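Progress report, second period
Prepared for Pridus by Evander Innes
Oct 19, 2019

Hi all, and thanks for bearing with me on the late start. I know the plan we agreed on in July had the grasp planner first and the perception cleanup second. I swapped them. The planner kept getting blamed for mistakes that came from the pose tracker, and I got tired of tuning the wrong thing.

So, perception. The tracker we call Nornero now runs on both grippers at once, and it hands the planner one shared coordinate frame (before, each side kept its own and we stitched them together afterward, badly). Pin-yu Kan rewrote the time sync from scratch and it's so much nicer to work with! You start it, it checks the clocks, and if they disagree by more than 8 milliseconds it refuses to record. That annoyed me for a day or two and now I love it.

The hard part is still glare. Glossy packages, sun through a window, anything mirror-like near the fingers: the feature matcher grabs onto a reflection, and the estimated pose slides off with it. Flat torn card is its own headache, with thin edges, tiny print everywhere and no volume to speak of. We want clips from ordinary homes in the set for exactly these reasons, and I'd like to keep it that way even though it makes our scores look worse than they would on a clean bench. 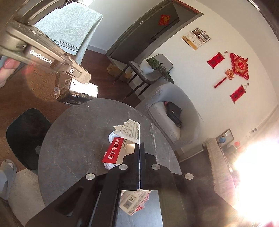
What we've done about it so far is a masking step that throws out bright, washed-out regions before matching, plus a check that drops any feature moving the wrong way for the motion we measured. The check was Pin-yu's idea and it does most of the work. On our test set of 600 clips the tracker now loses its pose in 4. I went through those by hand, and all of them have strong light coming in from the side while the gripper turns quickly. I have a fix half written. It leans on the motion sensor for a moment and then picks the camera back up, and right now it picks the camera back up too early.

The planner did get some attention. Giltutex, our replay tool, can now load a recorded clip, pause anywhere, and show what the planner would have done from that point. It's ugly (gray boxes, one font, my colors) but it has already paid for itself. I found a sign error in the finger closing code that had been sitting there since before I joined, and yes, I did go for a walk after that.

What slipped: the Tennant integration. I said it would be in this report and it isn't. Their controller wants joint targets at a fixed rate and ours sends them whenever it has a good one, so we need a small buffer in between. Pin-yu is on it, and I'd rather give you a date once she's had a proper look.

Spending is on plan apart from $600 for extra storage, which I'd like moved over from the travel line if that's okay with you. Let me know either way and I'll update the sheet.

Evander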